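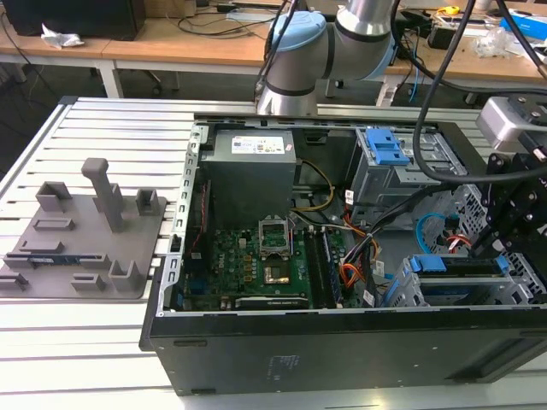
Okay, planner rewrite thread, as promised to the three people who asked. For the last few months I've been working on Fluvbridge, the bit of our stack that sits between "the camera thinks the slot is over there" and "the arm moves." The old version planned in free space and then checked for collisions at the end, which works great on a bare table. Put it over a PC tower lying on its side, with the power supply wires looping down past the CPU area and the drive cage standing up in one corner, and it fell apart. Most of its plans got thrown out at the last check, and then it would start over from zero. So slow!

First fix was boring. I stopped treating cables as obstacles with hard edges. They get a soft cost now, so the planner would like to stay away from them but doesn't panic if it has to pass close.

Metal and plastic are still hard no-go. I tried softening those too, for one afternoon. Atieno Waweru reviewed that branch and her whole comment was "please don't."

Second fix: candidate paths. We used to sample 300 per approach and now it's 80, seeded from whatever worked last time on the same board. Fewer samples, better plans. I was pretty sure I had a bug when I saw the numbers, and I spent a day looking for it (no bug).

Somebody asked what we use for the scene model. It's Koech, our own thing, plain voxel grid plus a list of named parts. You can query it like "give me everything tagged memory slot" and it hands back poses with a confidence on each one. Not fancy. The viewer is ugly and I love it.

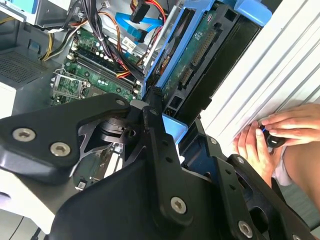

Wrist view is where I'm spending this week, and it's a mess in a fun way. The segmenter has to work with our own gripper plates taking up a big chunk of the picture, so step one is a self-mask computed from joint angles. Before the mask, it kept labeling the hex-socket screws on the plates as motherboard parts. Green board showing through the gaps in the gripper is the nasty case: those pixels are real and useful, but a lazy mask eats them. I redid it from the actual CAD outline and got most of them back. Hands are their own class, and with two of them up against that ridged white panel it's a pretty good check that the class holds up next to something pale and stripy.

The rule in the planner for the hand class is dead simple btw. Hand in the volume, arm doesn't plan into the volume. No cost, no weighting, no cleverness.

Things still broken: the depth fusion. Shiny bits like the CPU bracket come back as holes, and Koech fills holes with "unknown," and the planner treats unknown as solid. So it sometimes refuses a path that any human would call wide open. I have 382 logged refusals to sort through and I've done 9. Send snacks.

Also the log format changed, sorry. If you pulled the Wollivdale branch before July 2, 2023, your replay files won't load in the new viewer. There's a converter in the tools folder, run it once per folder and it'll sort itself out.

Next up is regrasp planning for the memory modules, hopefully in August. If you've done soft costs for cables and found a sane way to tune the falloff, my replies are open. Mine is currently a number I typed in and never touched again.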